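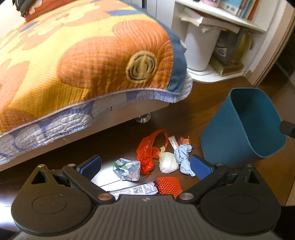 5.3 Recording a floor pickup session

This section covers tasks in which litter is collected from the floor of a lived-in room. Read section 4 (Gripper check) first.

Before you start

1. Charge the Tilley hand gripper and free up storage on the recorder. A full session is 30 episodes and takes up to 51 GB.
2. Put the wastebasket on the floor within arm's reach of the litter. It may stand upright or lie on its side. Log which one under "bin pose".
3. Scatter the items by hand. Mix bags, wrappers, paper and netting, and let some of them touch.
4. Leave the furniture and bedding as they are. Do not tidy shelves.

Recording an episode

5. Hold the gripper with the jaws open and pointed at the litter. Keep still until the recorder beeps.
6. Close the jaws on one item, lift it clear of the floor and carry it to the wastebasket.
7. Open the jaws fully before you pull back.
8. Repeat until the floor is clear, then press Stop.
9. Scatter the items again in a new layout. Move the wastebasket every five episodes.

Note: A dropped item is not a failed episode. Pick it up again and carry on - Ina uses recoveries in training. Discard the episode only if you touched an item with your free hand.

Note: Thin paper lying flat is hard to grip. Slide one finger pad under an edge, or drag the piece up against something heavier first.

CAUTION: Do not use glass, blades, batteries or food waste as litter.

CAUTION: Keep fingers away from the linkage arms while the jaws are moving.

Uploading

10. Upload to the Dastholm server the same day. Episodes shorter than 900 frames are flagged for review, not deleted.
11. Enter the room code and your initials.

Questions about flagged episodes go to Anathi Shabalala.

Section revised May 24, 2026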